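Do Oaths Make People Tell the Truth? 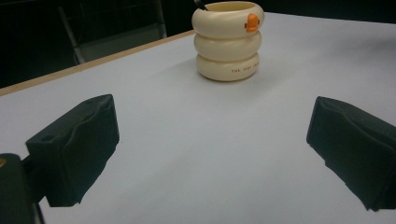 What is an oath?

An oath is a very serious promise. People make one before they speak in court, join an army or start a job in government. Many oaths are religious. The person asks God to listen, and may rest a hand on a holy book.

Does everybody have to say God's name?

No. Some people don't believe in God. Others do, and their faith tells them never to swear oaths. Quakers are one group like that. Long ago in England, Quakers were put in prison for refusing. Today many countries let you "affirm" instead - you promise to tell the truth and leave God out of it. In court it counts the same.

So do oaths work?

Grown-ups often say yes. I would ask them how they know. A person who plans to lie can say the words as easily as anybody else. Lying in court after an oath is a crime called perjury, and you can go to jail for it. Maybe people are afraid of God. Maybe they are afraid of jail. It is hard to tell which from the outside!

Somebody once told me that 80 out of every 100 people are more honest after swearing on a holy book. I asked where the number came from. He didn't know. When you hear a number like that, ask the same thing.

Then why keep them?

Some people say an oath makes you stop and think. That could be true. For a believer, a promise to God can matter more than any law, and it would be rude to laugh at that. But a good judge still checks the facts, whatever the witness swore on.

Try this: write a promise in your own words that you would really keep. Is it harder to break than a plain "yes"?

By Unathi Hlongwane

Filed under: Big Questions, Religion and Law, Ages 8 and up
13 comments | 62 shares
© Julside Kids | Contact us | Back to top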